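Folding a puffy jacket with the Pristis grippers: tips from a fortnight of laundry
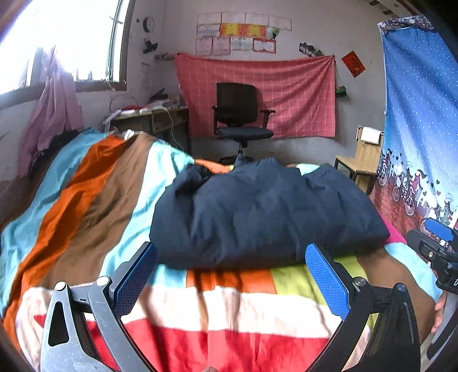

A reader going by Droltum wrote in after my last page to ask why anyone would pay for a pair of hand-held grippers to do a job that two hands do in ten seconds. Fair enough! Droltum also wanted to know whether the teaching kit is any use to someone who doesn't write code, and whether the pads mark delicate fabric.

So, the money first. The Pristis kit is two grippers, a charging lead and a year of the Ideo service, and I paid £233 for the lot in the July offer. You do your chores holding the grippers, Ideo takes the recordings and turns them into a routine, and the routine goes to whatever arm you've got at home (mine is a Cifuentes, second-hand, bolted to the end of the ironing table). No code at all. I can't write a line of it and I've managed towels, pillowcases and, after a lot of muttering, coats.

Padded coats are the worst of the lot, and I've had enough messages about them to give them a page of their own.

Do it on the bed. A table is too slippery and the coat slides away from you the moment you touch it, whereas a bedspread holds on to it a bit. Mine dips in the middle, so I pull the cover tight before I begin.

Close slowly. With a T-shirt you can snap the fingers shut and get away with it, but with anything quilted you'll catch the outer layer and leave the filling behind, and then you lift a handful of nothing much. I go in low, one finger each side of a fold, and squeeze until I feel the stuffing push back.

Pick up at a seam. The shoulder seam is best, the side seam will do, and the hem is hopeless on my coat as it has a drawcord in it.

Zip it up first, by hand. I know, I know, that's cheating, but I spent an entire evening trying to teach the zip and I have nothing to show for it except a sore thumb.

Start it differently every time. Crumpled, inside out, one sleeve under, hood towards you, hood away. My first batch all began with the coat laid out nicely and the arm was lost as soon as it met a real heap.

Sleeves in, then thirds, then press the air out with the backs of the fingers. Press for longer than you think. If you let go early the whole thing puffs up again and the last fold opens.

How many goes? The Ideo leaflet suggests 500 for thick clothing, and I thought that was mad. I stopped at 184 and the arm now folds my coat well enough to go on a shelf, though the hood still sticks out at one side. Towels needed far fewer.

As for the pads, Droltum, I've had no marks on nylon or cotton. I did pull a thread on a loose-knit cardigan, so I keep knitwear away from them. Wipe the pads with a damp cloth when they pick up fluff and they grip like new.

Grumbles: the grippers get heavy after half an hour, my wrists ache the next morning, and the lead is too short to charge both on my shelf. Uploading took until 2 in the morning once, on my slow line. I'd still buy it again at the offer price, but I wouldn't pay much more.

Fitted sheets next, if my wrists are up to it.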